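Ticket: Grender booking calendar, double bookings after clock change
Product: Grender 4, hosted
Opened by: Zuzana Vávra, Parngate Community Hall
Assigned: Ľubomír Danko
Priority: high (was normal)
Status: closed, see last entries

Zuzana Vávra, 8:12 am
Two groups turned up for the main room last night. Choir at 7, chess at 7. Calendar shows choir 7 to 9 and chess 8 to 10 when I look at it, but the chess people have an email saying 7. Their email is from you, not from me. I didnt move anything. Please look at this before tonight, there's a yoga class and a parents meeting and I don't trust either one now.

Ľubomír Danko, 8:40 am
Looking. Can you forward the chess email with full headers? Also what time zone does it say under Settings > Hall > Region. Don't change it, just tell me.

Zuzana Vávra, 8:51 am
Forwarded. Region says the right city. Under that is a second box, "display offset", it says +1. Never seen that box before.

Ľubomír Danko, 8:58 am
OK that's the problem or half of it. Display offset should be blank. It only shows up if there's a value in it. Who has admin besides you?

Zuzana Vávra, 9:05 am
Me, Čestmír Hájek, and Lindalva Medeiros for the summer bookings. Asked Čestmír. He says in March the calendar on the lobby screen was an hour off, so he "fixed it in settings". So there you go.

Ľubomír Danko, 9:20 am
Right. What happens: offset changes what's drawn on the calendar page. Does not change the stored time. Confirmation emails use the stored time. So anyone booking off the page since March picked a slot that looked like 8 and was saved as 7. Bookings made before that just look wrong but are stored right. Conflict check should have caught the overlap regardless, checking why it didn't.

Pulled the log. 91 bookings made since the offset went in. 24 of them overlap something.

Zuzana Vávra, 9:22 am
24!!

Ľubomír Danko, 9:31 am
Not all tonight. Tonight you have one, the parents meeting, stored 6, they most likely think 7. Call them.

Please do NOT clear the offset yet. If you clear it now everything on the page jumps and people will ring you all day. I want to export first.

Zuzana Vávra, 9:48 am
Called. They were going by the page, 7. Moved by hand to the small room. Yoga is fine.

Ľubomír Danko, 10:15 am
Export done, csv attached. Found the conflict thing too. Repeating bookings imported from your old system (Holub) come in with the flag "external" and the checker skips external ones on purpose, so that an import doesn't fail halfway. Choir is a Holub import. So is most of your weekday evening stuff I think.

Steps I'm going to do, in order:
1. Freeze new bookings, 10 minutes
2. Clear offset
3. Shift the bookings made since March by +1, only the ones made from the page. Ones typed in by admins I leave alone and send you a list
4. Remove "external" from the Holub imports
5. Run checker over everything through May

Tatiana Mikuš from our side has to sign off on 3, it's a bulk write. Asked her.

Tatiana Mikuš, 10:33 am
Fine by me. Take a snapshot first and write the name of it in the ticket. Turn outgoing mail OFF before step 3 or every group gets a change notice.

Ľubomír Danko, 10:36 am
Yes. Mail off. Snapshot is parngate-before-shift.

Zuzana Vávra, 10:50 am
While it's frozen, the lobby screen is stuck. It won't change. Is that you? 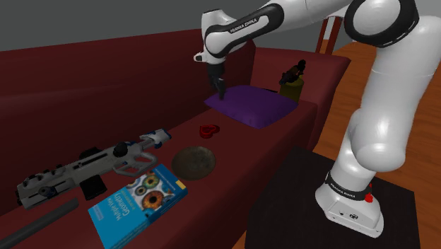 Ľubomír Danko, 10:57 am
Steps 1 to 3 done. Screen should come back when the freeze lifts, it waits for the feed and holds whatever it had. If still stuck after, pull the plug on the box, wait, plug in again. Login is saved.

Running 4 now.

Ľubomír Danko, 11:24 am
4 stopped at 70 percent. One repeating booking has no end date and the checker tried to expand it forever. "Storage cupboard, K." Is that real?

Zuzana Vávra, 11:30 am
No, thats from years ago. Delete it.

Ľubomír Danko, 11:41 am
Deleted. 4 and 5 finished. Three real overlaps left, in the list I sent, all small room. Mail back on, bookings open.

Zuzana Vávra, 12:06 pm
Page looks right. Test booking at 4, email says 4. Screen needed the plug but it's back on the calendar. Lindalva is calling the three groups after lunch.

Can you take the offset box away from everyone but me?

Ľubomír Danko, 12:14 pm
Can't per person, only per role. Made Čestmír and Lindalva "booking manager", they keep everything except Region and billing. Filed a request for a warning next to that box. Closing, reopen if the choir thing comes back.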